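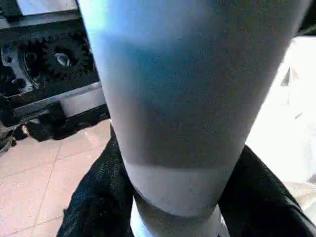

Up close with the blue and white one, gear and dark fabric and all.

Oct 1, 2026

So I finally got myself out to the Soltley open day in Catolstead, after saying I'd go for ages and then finding something else to do every time. It's a 30 minute drive from our place if the roadworks behave, and they didn't, so I missed the welcome talk and went straight to the coffee urn. Priorities!

I'd pictured a big shed full of orange arms behind cages (I blame the telly). Soltley's place is much homier than that. Tiled floor, a cabinet with bottles and bits in it, a curtain, a cushion. You could have a cuppa in there quite happily.

The session I'd booked was called Feyisa, their name for the two-armed setup, and the job of the day was flat-pack furniture. Well, my ears pricked up, because I have assembled one bookcase in my life and it still leans. They'd put a table under black plastic sheeting, laid a white frame on it with a criss-cross of ribs through the middle, and the arms went to work on the legs. Plain white tubes, matte, nothing fancy.

I got a spot on the left and stayed there way longer than I meant to. 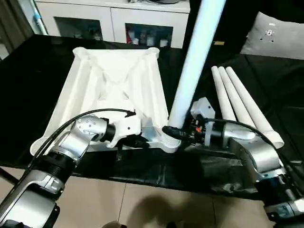 One tube up in its corner, three more waiting on the plastic.

What I liked best was the teamwork. One gripper stays up against the front edge of the frame while the other fusses about at the corner socket, and it's exactly how my sister and I do it, minus the swearing. It's slow, mind you. A bloke behind me muttered that he'd have had the whole thing done and be on the couch by now, and fair enough, but I found the slowness sort of soothing. I could've watched another 20 minutes easily.

There was a question time after. Someone asked the price and got a very polite non-answer. I asked whether it would do my bookcase and got a laugh, which I'm choosing to take as a maybe.

Tickets were free but you had to register, and they'd capped it at 85 for the morning, so get in early if you're keen. The next one is in November and they're planning to show Hollen as well, a smaller project for kitchens. I've put my name down already. Parking is out the back, past the second gate, and the sausage rolls go fast.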